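Notes on the Kitchen Sink at Girneritz

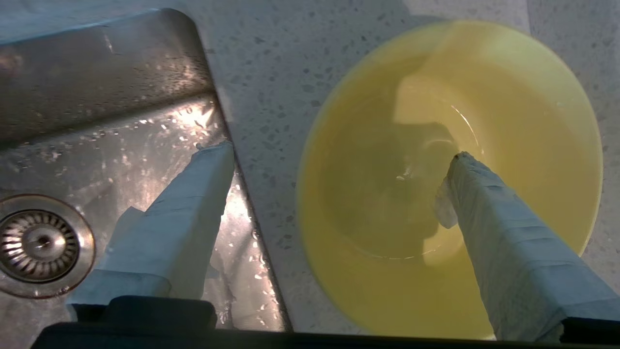 Page last changed: 16/12/2019

Residents of the upper floor are reminded that I prefer washing by the bowl to washing under a running tap. The yellow plastic bowl stands on the speckled counter to the right of the sink and holds clear water for rinsing. The stainless steel basin is reserved for soapy work.

The drain strainer is to be lifted and emptied after each meal. Erlinda Mangubat has asked whether the droplets left on the steel should be wiped away. They should — our water is hard, and the marks I neglected in June required 39 minutes of polishing. Cloths are kept in the second drawer.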